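Tuesday, March
Bench notes, small-parts sorting layout

Continuing with the plate layout in place of the divided trays. The Nolley trays are fine for fasteners but the compartment walls hide anything flat, and we were wasting time tipping them out to check the corners. Plates have a low rim, the part stays visible from any side of the bench, and they wipe clean.

Table covered in the brown paper again, full width, pulled tight before taping. Pink plate left, light blue plate right, lidded container in the centre. Spacing between plate centres set at 72 cm. I tried 2 other spacings on paper first and both crowded the container.

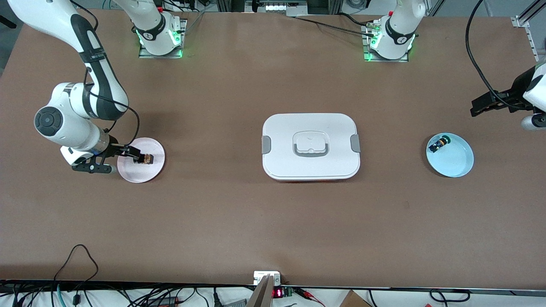 Bench layout: pink plate left, container centre, blue plate right.

Container is the Hilleo with the grey side latches and the handle in the lid. Both latches to be closed whenever the container is not in use, including over lunch. The lid will sit flat with one latch undone and looks shut when it isn't. I lost a spring that way last month and found it in the vacuum bag.

Colour assignment as agreed: pink for stock with a known bin number, blue for anything still to be identified. Please don't swap them to suit which side you stand on. The labels on the Wukville shelving follow the same colours and I am not reprinting them.

Log sheet for the current box runs to 152 lines. Of these, 27 have no bin number and go to blue one at a time. Rule for blue is one item per plate until it has a line in the log, even if two pieces obviously belong together. Write the pairing in the remarks column.

Weighing is on the Rønning scale at the end bench. Zero it with nothing on the pan, then weigh the part bare. Do not weigh plate and part together and subtract. The plates are not matched and the tare written on the old sheet belongs to a plate that got chipped and thrown out. 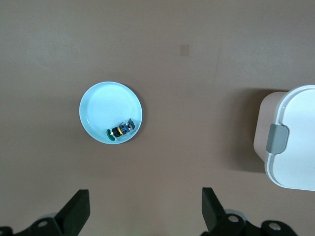
For unidentified assemblies, log the end pieces first, then the body, then any coloured rings or bands. Colour goes in even when it seems unimportant. Half the queries that come back to me are for something described as "black, small". Do not take an assembly apart to get a better description. If a section could be a housing or a connector, write both with a question mark and leave it for the parts drawer comparison.

Paper: smooth side up. The rougher stock from the other roll sheds fibre and I don't want it near anything with a bearing. Replace when it tears or takes oil. Marks that don't transfer to a white cloth can stay.

To do
- Cut a second length of paper and store it flat under the bench
- New remarks column, wider, on the log sheet
- Check whether the spare Hilleo lid fits the older base
- Move the old tare sheet out of the binder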